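Clekulden Print and Layout: Frequently Asked Questions

Last updated August 1, 2026

What file types do you accept?

PDF is best. We can also work from packaged layout files, provided the fonts and linked pictures are in the same folder. Please don't send a word processor document as final artwork, as the line breaks will probably move when we open it.

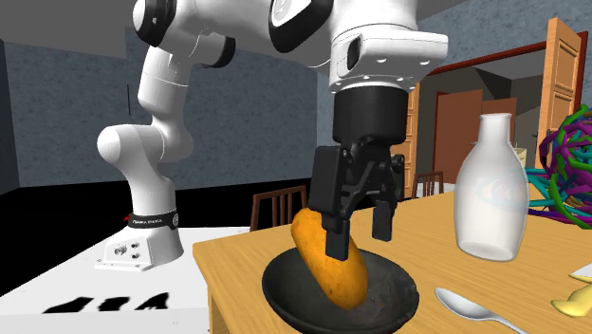 How much bleed should I leave?

Leave 3 mm on every side. Keep text and logos at least 5 mm inside the trim line, and a little more on the spine side of a booklet.

Do my colours need to be CMYK?

Yes, for anything going on the press. RGB files are converted when they reach us, and bright greens and purples usually lose the most. If a colour has to match earlier work, order a paper proof and compare the two in daylight.

Which papers do you keep in stock?

Grinent is our uncoated sheet and suits letterheads, novels and forms that people will write on. Skusance is a coated silk and suits photographs. Other papers can be ordered, but allow an extra week in January, when the mill is closed for part of the month.
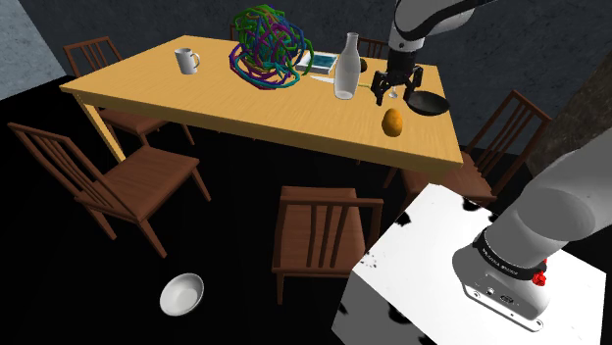

Uncoated paper soaks up more ink, so dark pictures print darker on Grinent than they look on screen. Lighten the shadows before you export. Small white text on a solid background can fill in too, and we suggest nothing under 8 point.

Can you set the type for me?

We can. Send the plain text and a rough sketch of the layout. The price includes 2 rounds of corrections, and further rounds are charged by the hour. The longest book we can bind with a glued spine is 276 pages.

What is the Briggs template?

It is our standard grid for A5 booklets, with margins, page numbers and a baseline grid already set up. You can change the fonts freely. 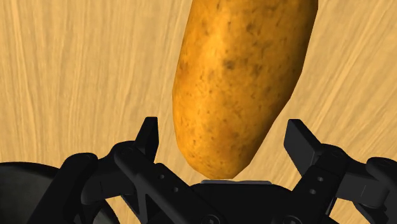

Leave the inner margin as it is, though, or words will disappear into the fold. If you are adding pages, add them in fours.

Is there a minimum order?

Booklets start at 53 copies. Flyers start at 1000, and smaller flyer runs go on the digital machine at a different rate.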